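Subject: Re: [handheld-grippers] pad width vs. thin curved parts
From: Malathi Nadar
To: handheld-grippers list

Ajith Naidu wrote:
> We're down to two hand-held units, the Parix and the Drernis. The Parix
> closes more evenly but I keep hearing that it loses thin parts when they
> have a curve to them. Has anyone tried both on the same part? I'd like
> to know before we print another batch of pads. Also curious whether the
> wrist camera sees enough past the fingers to be of any use.
>
> Ajith

Hi Ajith, hi all,

Yes, both, and I've been having a great time with it! Krishnamoorthy and I spent most of December on exactly this (we were supposed to be doing calibration, but never mind).

Short version: I'd keep the Parix and change the pads. We did 84 grasps per unit on the same set of black plastic parts, flat ones and curved ones mixed. On the flat ones I couldn't tell you which gripper I was holding. On the curved ones the Parix dropped 17 with the stock pads and the Drernis dropped fewer, but the Drernis also twisted the part more often, and for us a twisted part is nearly as bad as a dropped one. Then we put the stiffer pads on the Parix and most of the drops went away. I really didn't expect that much from a pad swap.

What helped the most was where we pinched. If you take a curved piece low down, with the loop standing up between the pads, you can still see the top of it from the camera and you know right away if it starts to lean. Go in high and the pads hide everything. 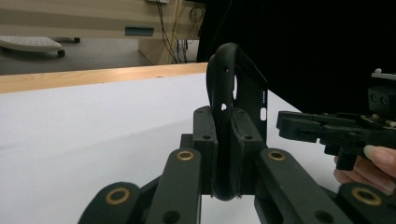

The other thing I'd look at is play in the pivots. Ours has brass-colored bushings in the linkage arms and I was sure they'd be loose after some 50 hours of use, but I can't feel any wobble at the fingertips. Cyrill's older unit has plain holes and you can feel it click when you squeeze.

On your camera question: it sees plenty. The arms take up a good part of the bottom of the view, so anything lying flat close to the wrist is gone, but past the fingertips it's fine, and a second gripper coming in from the side shows up nicely. Two-handed work is where I'd go next, passing a part from one unit to the other. We've only played with it so far and I'm hooked.

If you do print pads, could you make one pair a bit narrower than stock? I'd happily trade you a set of our stiff ones. Krishnamoorthy has the files and can send them to anyone who asks.

Malathi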